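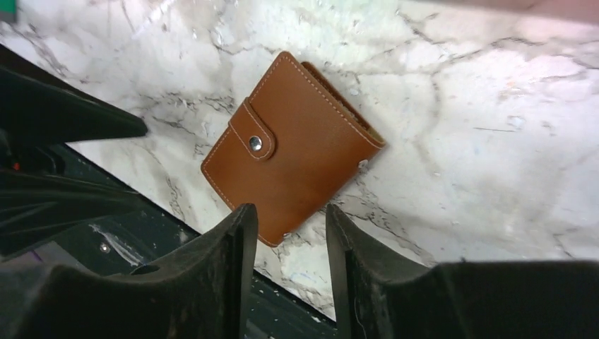
**What is a household budget for?**

It shows how much money comes in, how much goes out, and when. Most people who run short part-way through the month have enough for the month as a whole, but their bills fall in the wrong week.

## Personal Money, Session 2: Fixed and variable spending

Tutor: Kanini Rugemalira, Garonside Adult Learning
Handout revised Dec 12, 2022

### Fixed costs

Fixed costs are the same each time and fall on a known date. Rent, council tax, insurance and most phone contracts belong here. Write down the amount and the day it leaves your account. If a bill is paid once a year, divide it by twelve and put that sum in the monthly column.

### Variable costs

Food, travel, clothes and presents change from week to week. Guessing tends to give a low figure, so use bank statements from at least two months. October is a fair month to start with, as it has no large holidays in it.

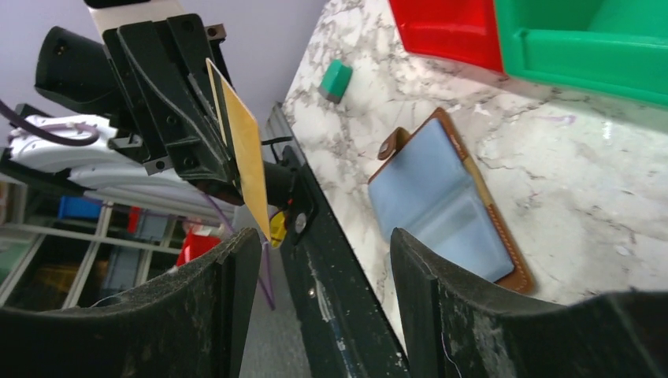
Cash is harder to trace. Keep receipts for a fortnight, or note each sum in the back of a diary the same evening. Small purchases count. A £2 coffee bought five days a week comes to £10, and over a year of working weeks it is close to the cost of a car service.

### Sinking funds

A sinking fund is money put aside for a cost you know is coming. It differs from an emergency fund, which is for costs you can't predict. Keep the two apart, in separate accounts if your bank allows it.

Worked case: Cornel Nedelcu lives in Mosholm and is paid monthly. His boiler service costs £96 and is due in eight months.

- Amount needed: £96
- Months left: 8
- Monthly saving: £12

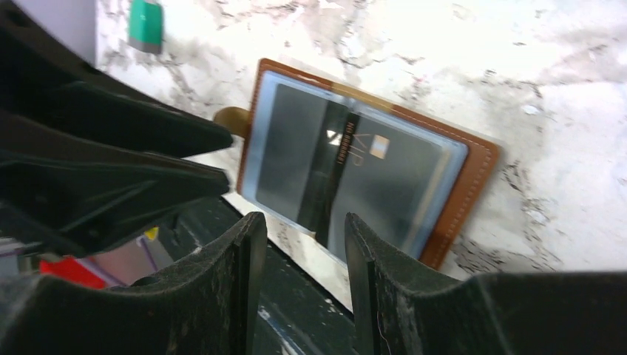 If the due date moves forward, work the sum again with the new number of months. Don't borrow from the rent column to make up the gap. Look first at the variable costs, where there is usually something that can wait.

### Before Session 3

1. Fill in both columns of the blank sheet for one full month.
2. Mark any bill that falls in the five days before payday.
3. Read the chapter on credit in Mfaume, up to the section on store cards.

Bring a calculator. Phones are fine.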